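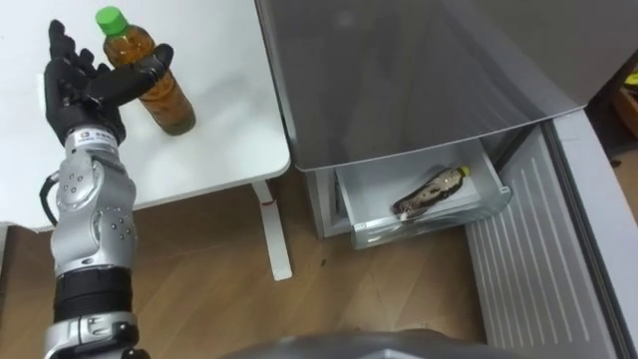
I've had the Gredel tea flask since January and I think I've given it a fair go by now, so this is my review for anyone else who's fed up of paying for bottled iced tea at the station (and yes, I was doing that nearly every day, don't judge me!).

It's a tall cold brew bottle with a mesh filter that hangs from the lid. You put the leaves in, fill it up, stick it in the fridge before bed and take it to work in the morning. The big one holds 1,000 ml, and that's the one I'd get – the small one is gone before lunch. Mine came from Omlow and arrived in 2 days, well wrapped, with a leaflet of recipes that all seem to want hibiscus in them.

First the good bits. The tea really is nicer! I'm using a plain Assam from the market and it comes out smooth, none of that furry feeling on your teeth. I add a slice of lemon and a spoonful of sugar syrup and I honestly prefer it to the shop stuff. Dorottya Kiss at work tried mine with peach in it and ordered one that afternoon.

The filter is very fine, so you don't get bits. Rooibos did sneak through a little, but rooibos gets through everything.

Now the moans. The lid has a silicone ring that holds on to smells like you wouldn't believe. I made one batch with mint and had minty Assam for a week after. Soaking it overnight in bicarb helped a bit. Also it doesn't fit my fridge door, so it has to lie down on the shelf, and if the lid isn't done up properly you'll know about it (new salad drawer liner, thanks very much). And the base is just slightly too wide for the cup holder in my car, grrr.

I had a cheaper Somogyi one before this and the handle snapped off, so I was a bit nervous, but the Gredel feels much sturdier and I've dropped it twice on the kitchen floor. One small dent, still doesn't leak.

Four stars from me. Spare rings are sold separately, get one for fruit and one for plain.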